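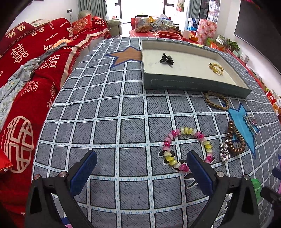

# Prukuvus gripper

The **Prukuvus** is a hand-held, two-finger robot gripper designed by Randa Twal and built partly in her home and partly at Pedbridge, a shared workshop with a good drill press and a poor heating system. It has black fingers with dark blue rubber pads and is carried around by a person, who supplies the arm, the shoulder, the balance and most of the judgment. A camera records what the fingers do. The recordings are used to teach a motorized arm to do the same thing, a goal toward which the arm has so far shown a relaxed attitude.

The gripper is best known among the few people who know it for its work with small tangled objects: bracelets, pendants, hair clips and other things that live at the bottom of drawers.

## Name

The word has no meaning. Twal has said that she typed it to save a file and kept it when every sensible name she tried was already a brand of vacuum cleaner. Members of Pedbridge shorten it to "the Pruk." The plural is unsettled, and with two units in existence the question comes up more than it should.

## Background

Twal joined Pedbridge to fix a sewing machine. The workshop's robotics corner then held one desktop arm, known as Figueiredo after the name written on the donated box it came in. Whether Figueiredo was the maker, the previous owner or a street address was never established.

The arm could be steered with a game controller, and Twal tried to use it that way to pick up a necklace. One attempt took most of an evening. The controller moved one joint at a time, and a person holding it soon lost track of which way was left. She concluded that her own arm was already paid for and came with better steering, and began sketching a gripper that could be held in the hand while keeping the same finger shape as the one on the robot.

Hand-held grippers for recording were not a new idea, and Twal never claimed otherwise. The early build notes consist largely of links to other people's designs, each followed by a remark on why the parts were too expensive.

## Design

### Fingers and pads

The two fingers are printed in black plastic and move toward each other when the trigger is squeezed. A round silver screw head sits near the upper joint of each one. The first version used a smaller screw that worked itself loose and was found, in several cases, inside the thing being recorded.

Each finger ends in a rubber pad. The pads went through more versions than any other part:

- **Foam.** Gripped well and shed crumbs.
- **Bicycle inner tube, glued.** Gripped well until the glue warmed up, then slid off and stayed attached to the object.
- **Cast silicone, clear.** Too soft. It folded over thin chains and would not let go of them.
- **Rubber, dark blue.** Current. The color was what the supplier had left.

A slightly stiff pad turned out to matter for beads. Glossy round beads tend to roll out of a hard grip, and a very soft pad swallows them, so the operator can no longer tell if anything is being held. The blue pads give enough to seat a bead and leave the rest of the bracelet hanging where it can be seen.

### Trigger

The trigger is a bent lever with a return spring. The spring came from a ballpoint pen in the prototype and from a packet of better springs afterward, although one of the two working units has gone back to a pen spring after the packet was mislaid. Operators report no difference. Twal reports a difference.

### Camera mount

The mount is a black bracket that holds the camera so that both fingertips stay in view. Its angle cannot be adjusted. An adjustable version was built first, and everyone who borrowed it adjusted it, with the result that a month of recordings from September showed the fingers from as many directions as there were borrowers. The fixed bracket is held with thread locker. Later requests for an adjustable one are answered with a copy of the September log.

### Software

Recordings are sorted by a set of scripts called Sutside. The scripts line up the video with the opening of the fingers, cut it into separate attempts, and set aside any attempt in which the gripper is lying on its side and pointing at the ceiling. Sutside was written in a hurry and has been described in its own documentation as "temporary" through every release.

## Construction

The parts can be printed on an ordinary home printer. The published instructions assume a reader who owns a screwdriver and has some patience, and they give the following order:

1. Print both fingers flat, with the pad side up.
2. Clear the joint holes by hand with a drill bit. Using a power drill at this step is the most common reason for printing both fingers again.
3. Fit the linkage and check that the fingers meet at the tips first.
4. Add the screws at the upper joints and tighten until the fingers stop wobbling, then back off slightly.
5. Glue the pads and leave the thing alone overnight.
6. Attach the camera mount.
7. Open and close the gripper 500 times before trusting it.

The last step was added after a unit failed during a demonstration. It is generally done in front of the television, and the instructions do not forbid this.

A checking jig made from a wooden ruler is used to compare the gap between the pads when fully open. Units within 2 millimeters of the robot's own gripper are accepted. The second unit passed on its tenth try, following what the build log calls "sanding, and then a walk."

## Use

### Home sessions

Early recordings were made on a workshop bench under a bright lamp. Figueiredo learned from them to pick up objects on that bench, under that lamp, and became helpless when someone moved the lamp. Twal moved the work into lived-in rooms, with daylight, patterned cloth and the usual crowd of household goods in the background.

Beds proved useful as work surfaces. A bedspread gives a little under the fingers, so a gripper that comes down too far is forgiven, and a dropped pendant stays where it lands. Printed cloth is also hard on a vision system. On a gray spread covered in white grid lines and colored stars, an arm trained only on the bench will make confident attempts to pick up a star.

A typical session uses a handful of accessories and a shallow fabric-sided tray. The operator moves one piece at a time between the spread and the tray, then rearranges everything and starts over. It is quiet work and has been compared to tidying up for a guest who keeps leaving and coming back.

### Object difficulty

The project keeps an informal ranking of accessories, revised whenever somebody loses an argument.

| Object | Usual approach | Trouble |
|---|---|---|
| Claw hair clip | Across the spine | Opens if squeezed in the wrong place |
| Bangle | One finger inside the ring | Swings |
| Loose beaded bracelet | Over one side of the loop | Sags and changes shape in the air |
| Coiled bead bracelet | Across the stack | Springs apart when lifted by one turn |
| Heart pendant | By the edges | Lies flat, offers nothing to hold |
| Braided cord bracelet | Anywhere | None |

The cord bracelet is recommended for beginners and for the end of a long day.

### Training results

The first training run used 500 recorded attempts and produced an arm that approached every object correctly, stopped just above it, and closed on air. The cause was a height error in the jig, a fact that came to light after several evenings of blaming Sutside. With the error fixed and the collection grown to 2000 attempts, Figueiredo could pick up cord bracelets and claw clips on cloth it had not been trained on. Beaded bracelets remained a matter of luck. Flat pendants were pushed politely along the bed.

Twal's notes on the second run end with the line "It can now put away everything I would have found anyway."

## Reception

Inside Pedbridge the gripper was well liked, mainly for being light and for needing no booking. Some members objected to the training method on the grounds that a person who has moved a bracelet into a tray 2000 times no longer needs a robot for it. Twal has replied that the same is true of most machines during the first year.

Others questioned the trigger, which suits a right hand. A mirrored version is listed in the plans as "next." It was listed as "next" in the first edition too.

## Known problems

- The pads pick up lint from bedspreads and lose grip until wiped.
- The cable catches on sleeves.
- Shiny beads reflect the window, and Sutside sometimes marks the reflection as a separate object.
- The trigger squeaks in dry weather. Oil fixes the squeak and reaches the pads by the next morning.
- Curtains must be left as they are for a whole session, a rule that other people living in the house have not agreed to.

## Variants

A version with longer fingers, meant for reaching into jars, was printed once and found to bend. It is used at Pedbridge for getting screws out from behind the drill press. A second variant replaced the trigger with a motor and a button, which made it heavier than the object it was meant to replace, and its motor was later put back into the sewing machine.

## See also

- Parallel gripper
- Learning from demonstration
- Thread locker
- Junk drawer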